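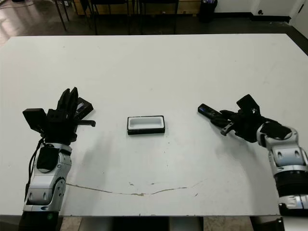 What the packing cell changes for the people beside it
Speaker notes, Shaimaa Morsy

Start with the pitch as Hodeck gave it to us in February: two arms, one table, small devices into trays, people freed for "better work." Pause. Ask who in the room has been freed for better work.

Stolasmont site. 263 people on the floor, 6 of them on the tray bench before the change. Two are still there. Their job title is now cell attendant. Pay is the same.

Read out the target: 300 trays a shift. By hand the bench did 700. Let them do the math. Hodeck says the gap will close. Maybe. Ask for the date.

Next slide, the grip. Slow down here.
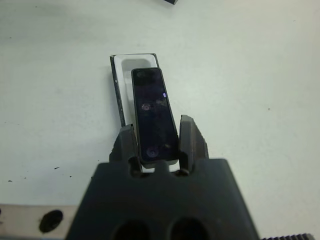
Device between the two gripper fingers, tray behind it.

Managers look at this and see a hand. Lizeth Arboleda worked that bench for years and sees a glossy face that shows every mark. She used to check each one as she packed it. Who checks now? On paper, the attendant, who also fills in the stoppage log and answers the Bugti tablet.

Don't oversell this. Some wrists are better off. Say so - two people told me, and I believe them.
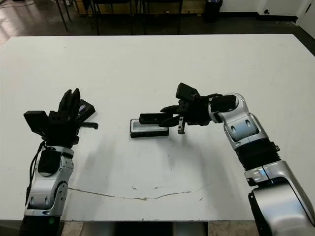

The cell table, both arms over it.

Talk about where the attendant stands. Lizeth's complaint was boredom, then blame: when the count is short, Brerkarus prints her name on the report and not the supplier's.

Skip the cost slide if past 3:30.

Ask for: names off the stoppage report, checking time written into the shift, old bench kept until the target is met twice running.

Questions. Lizeth takes the ones about training.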